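Pince à main Clellov : questions fréquentes
Location, prise en main et restitution du kit
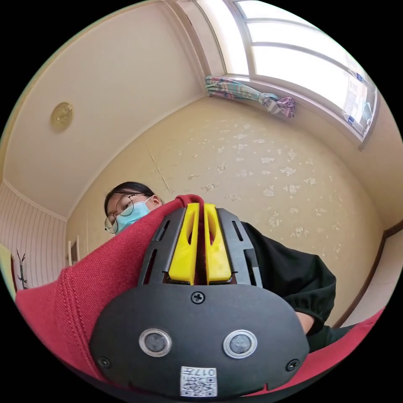

Le kit

Que contient la mallette ?
Une pince à main, deux doigts jaunes de rechange, un tournevis cruciforme, un chargeur et la notice en français. L'ordinateur n'est pas fourni.

Faut-il posséder un robot pour l'utiliser ?
Non. L'opérateur tient la pince et exécute lui-même les gestes. Les enregistrements servent ensuite à l'apprentissage du bras, chez vous ou chez votre prestataire.

Où trouver le numéro de ma pince ?
Sur l'étiquette blanche de la plaque noire, à côté du code QR. Il comporte trois chiffres, par exemple 017. Indiquez-le dans tous vos messages.

Utilisation

Peut-on travailler avec du linge ou du tricot ?
Oui, y compris avec des mailles épaisses. Évitez les franges longues, qui se prennent dans les fentes des doigts. Pour un pull ou une écharpe, saisissez le bord plié.

Comment nettoyer les deux lentilles de la plaque ?
Avec un chiffon microfibre sec. Pas d'alcool ni de produit à vitres.

Quel logiciel lit les fichiers ?
Hakier, à télécharger depuis votre espace client. L'export vers Skullus est possible, mais il reste en version d'essai et certaines séquences longues sont refusées.

Combien de séquences la mémoire peut-elle contenir ?
1000. Au-delà, l'enregistrement s'arrête et il faut vider la mémoire depuis Hakier.

Tarifs et retour

Combien coûte la location ?
104 euros la semaine ou 196 euros les deux semaines, transport compris en France métropolitaine. La durée maximale est de 4 semaines.

Que faire si un doigt casse ?
Montez celui de rechange et renvoyez la pièce cassée avec le kit. Le premier doigt n'est pas facturé.

Qui contacter ?
Benedito Marinho, service location, par le formulaire du site. Réponse sous deux jours ouvrés.

Page mise à jour le 5 septembre 2022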